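Toy swap returns to Panddale

PANDDALE, 29/05/2022 - The Prilik play center will hold its second toy swap in July. Families may bring up to 20 clean toys each, and roughly 3,000 are expected over the weekend. 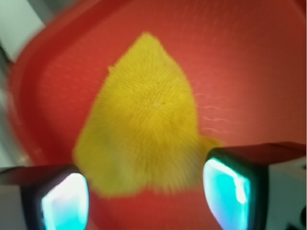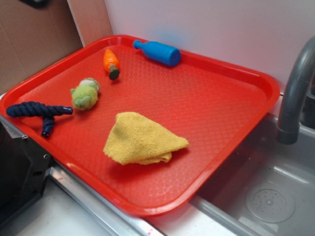 Red tray by the sink with a toy carrot, a blue bottle and a green plush toy (second photo).

Toys with missing parts will be turned away. Drop-off is at the Zutulside entrance. Admission is free.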